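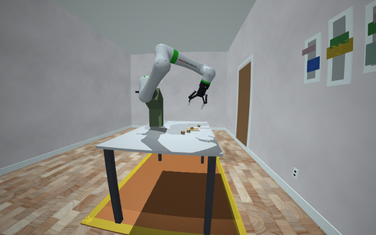
Victor Waweru says I'm asking the wrong question. He commented on my July post that a machine doesn't need to fold shirts to be useful at home, it only needs to put things back where they go. I've been thinking about that since.

Putting things back is most of what I do in the evening. Shoes, cups, my son's blocks. At the Karard shop, where I work, it's most of the last hour of the shift too.

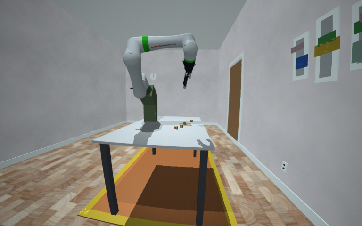

Simulated arm, blocks and a board on the table.

So can a machine do it yet? On a shop floor, sometimes. We have one cell that loads parts all day and does it well, as long as the parts come in on the same tray, facing the same way. When we switched trays it took 2 people and most of a week to get it going again. A new hire would have needed a few minutes.

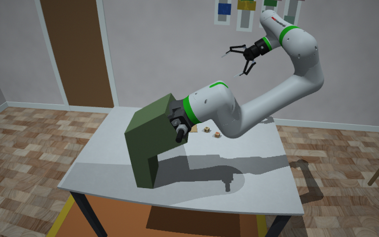 And a tray is easy compared with my kitchen. Nuria Toledo told me she'd pay good money for something that only cleared the table after dinner. I would too, but I don't think either of us will be buying one soon. Every plate ends up somewhere different, and there's usually a fork under a napkin.

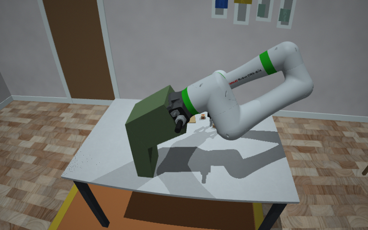
Tidying is hard partly because you have to see what you're picking up. I can lean over or walk to the other side of the table. A camera fixed in one spot can't. Look how much of the small stuff is hidden behind the arm's own shoulder from this side, and even part of the gripper is. More cameras help with that, and they also cost more and need setting up.

My answer to Victor is that putting things back may be the harder job. I'll write about the tray problem next.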